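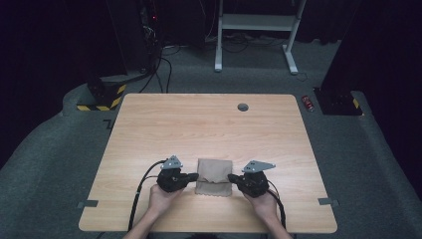
Figure 7.1 A small drawstring pouch with a pinked lower edge, laid flat on the table.

Chapter 7
Small Bags and How They Close

I have a drawer at home that I'm not proud of. It's full of little cloth bags – the sort that come with earrings, or wedding almonds, or a screw set you never use – and I can't throw any of them away. My partner thinks they breed. When I started writing this chapter I tipped the whole lot on to the bed and spent a very happy afternoon pulling cords, which is more or less what I'm going to ask you to do as well.

In the last chapter we looked at boxes, and boxes are easy to love because they hold their shape. A pouch doesn't. Put it down with nothing inside and it goes flat and a bit wrinkled, and you have to look quite hard to see how it was put together. Have another look at Figure 7.1. There's the cord, running straight across the middle of the pouch, and there's that scalloped edge along the bottom. Those two details will keep us busy for most of the next few pages!

Let's take the edge first. Woven cloth frays when you cut it, as anyone who has hacked the legs off a pair of trousers will know. Pinking shears cut a zigzag or a wavy line in place of a straight one, so the loose threads are all short and the fraying slows down a great deal. It won't stop it for ever. I pinked the edges of a lavender bag for my aunt and it lasted through one wash and half of another. For a bag that only has to carry a pair of cufflinks, though, it's plenty, and it saves turning a hem.

Now the cord. Most drawstring bags have a channel, and the cord goes through it. Use one cord and you get a bag that pulls shut from one side. Use 2, threaded from opposite sides, and you can close the thing by tugging both ways at once (far nicer, and we'll make one in Section 7.3). Where you put the channel matters too. Set it near the top and you get a deep bag with a tiny frill. Move it down and you lose room inside but gain a big floppy collar, like a sack of flour in a picture book.

Jericho Dagdag, who taught me to sew in a cold room above the Wenach market, made every beginner close a bag 100 times before she'd let us cut any cloth. I grumbled all through it. By the end my fingers knew when a cord was too thick for its channel, and I've never had to measure one.

Before you read on, find a drawstring bag of your own and empty it. Lay it flat, smooth it out and draw it at full size, marking where the cord goes in and where it comes out. Keep the drawing – you'll want it for the pattern work in Section 7.2.

© Nandwood Press 2026 | Contact us | Back to top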